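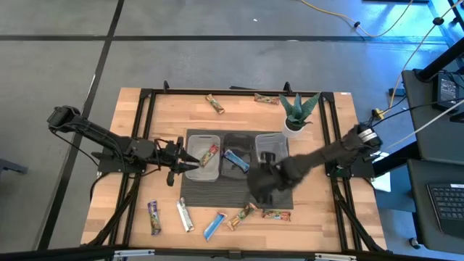 Snack bars in clear plastic bins on a ribbed mat.

Namara technician exam result out, cut off marks up

2020-07-06

The Namara board has put up the result for its junior technician written exam. 588 candidates sat the paper, 415 are through to the trade test. Marks out of 100, with a further 30 for the trade test itself.

Cut off for the general list is higher than last time, says exams officer Cremilda Pimentel, who put it down to an easier maths section. Full list by roll number on the board's site, no names shown. Site was slow this morning, keep trying.
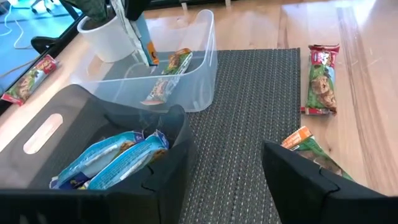 Trade tests will be held in October at the Peven and Duveck centres. Call letters go out by post, bring the letter and one photo ID. Anyone who wants a recheck must apply in writting to the Fagundes office, fee not yet anounced.

Sidra Qureshi, who teaches evening classes for the exam in Duveck, said her students were mostly pleased but want the answer key released. No date for that yet. Electrical and civil lists are seperate, check both.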